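The price of the second arm

The quote from Brekke ran to 15 pages, and the robot itself was on the first. Everything after that was the money.

I had gone to Grusum to hear why a firm that makes small wooden goods, and has done since 1903, wants a pair of arms to handle boxes and keys. Venla Rissanen, who holds the equipment budget there, gave me tea and a spreadsheet. The spreadsheet had 151 rows. She said she trusted five of them.

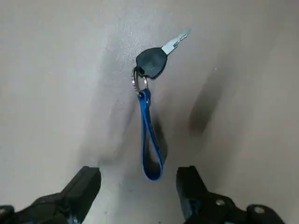

Her trouble is with the word "capable". Barkora's sales people use it, Brekke's use it, and neither will put it in a contract. Capable of how many pieces in a shift? With whom standing by? Rissanen asked both for a figure and got a brochure from one and a lunch invitation from the other.

I have sat through enough of these demonstrations to share her mood. An arm goes for a key, everyone in the room leans in, and then somebody asks about delivery dates as if the matter were settled. A person on the packing bench handles keys all day and has never once been given a round of applause.

Two arms cost a good deal more than twice one arm, by the time you have paid for the table, the cabling, the software seats and the days of somebody clever setting it up. Barkora's offer left the setting up out altogether. Rissanen found it in a footnote, priced by the hour, with travel from Clundbridge on top.
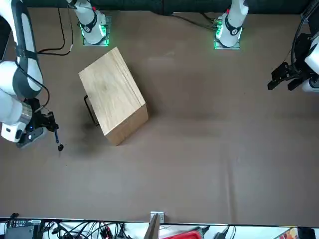
What to ask before you sign

Ask for a trial on your own goods, in your own building, with your own staff running it. If the seller wants to send an engineer along, fine, but put the engineer's hours in the cost.

Ask what a replacement gripper costs and how long it takes to arrive. Brekke told Rissanen "around a month", and she has written that down as two.

Ask who owns the settings when the support deal lapses. She is still waiting for an answer on that one, and the order form is still in her drawer. The board would like a decision by December. She has told them they may get a smaller spreadsheet.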